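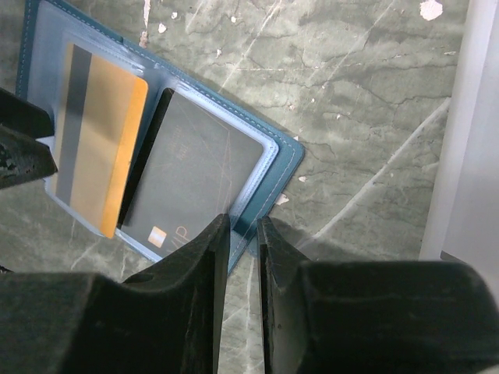

4. Small Storage and the Keeping of Cards

Last updated February 18, 2026
Shares: 20 | Comments: 3

4.1 Card holders

The Brinedside household survey recorded 3,118 small storage items in 700 homes. Of these, 1,630 were used mainly for flat objects such as bank cards, membership cards, receipts and stamps. The remainder held mixed contents and are treated in Section 5. Each item was entered once, under the use its owner gave for it at the time of the visit.

Holders with clear pockets form a distinct group within the flat-object class. Figure 4 shows one of this type, open, with two transparent pockets side by side and light stitching along the edge of the teal material. A tan card with a dark gray stripe is in one pocket, and a dark gray card marked "VIP" is in the other. The cards can be told apart while both remain in place, and owners named this as the main reason for choosing a holder of this kind over a closed sleeve.

Clear pockets also had a cost. Owners reported that plastic grows cloudy with handling and that cards become harder to slide out as it ages. Dimitriou and Katsaros noted the same complaint in their earlier study of wallets. The survey did not measure clarity, and no claim is made here about how quickly the change takes place. Several owners had moved their least used cards to a drawer and kept the holder for those needed outside the home.

4.2 Small drawer cabinets

The second group consists of cabinets small enough to stand on a table or shelf. Figure 5 gives a wider view, with a cabinet of this form near the back of a gray, marbled surface. It has three stacked drawers, in salmon pink, warm yellow-orange and pale gray-white, each with a small round metallic knob. The front is curved.

Color was the feature owners mentioned most when asked how they found things. In homes where the drawers differed in color, people tended to name the drawer by its color, even when they could not at first recall what else was in it. Written labels were less common than expected – and where they were present, they often no longer matched the contents. Cabinets with drawers of a single color were more often sorted by position, with daily items at the top.

Curved fronts drew mixed comments. Some owners found them pleasant on an open table. Others said that the inside corners were lost and that cards had to be laid at an angle.
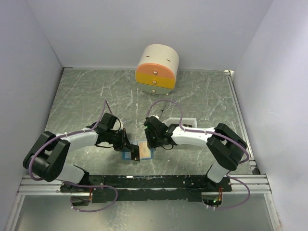
4.3 Moving items between the two

Holders and drawers were rarely used alone. The usual pattern was a holder for current cards and a drawer for expired or seasonal ones, with sorting done when the holder became too thick to close. Phromma proposed that the two be coded as one system. The present study keeps them separate, as the forms used in September did not ask where a card had been kept before. Tsolakis has since added that question to the Puvley version of the form.

Related items
Galanis, P. – Drawer Labels and Their Decay
Dimitriou, E., and Katsaros, K. – What Wallets Hold
Tsolakis, M. – The Endunlow Shelf Survey: Methods
Phromma, A. – Perrin Coding Guide for Household Objects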